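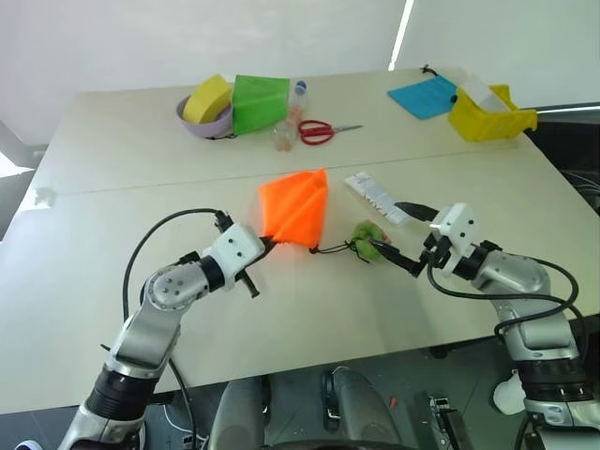
The orange pouch on the table, with its cord.

Short fiction · Dalal Karaki

My aunt left Sarnenia in February with 93 coins and a key. In Branport she rented a room above the Bitar bakery, number 209, and every evening she put the key beside her plate, as if it was a guest.

"Which door does it open?" I asked her when I was small.

"A blue one," she said. "It sticks when there is rain."

After her funeral I took the night train with the key in my coat. The street was still there, but the door was now green – a young man was painting the frame. I asked if it sticks when there is rain.

He looked at me for a long time. Then he put down the brush and called to someone inside to make tea.

2 comments · 93 shares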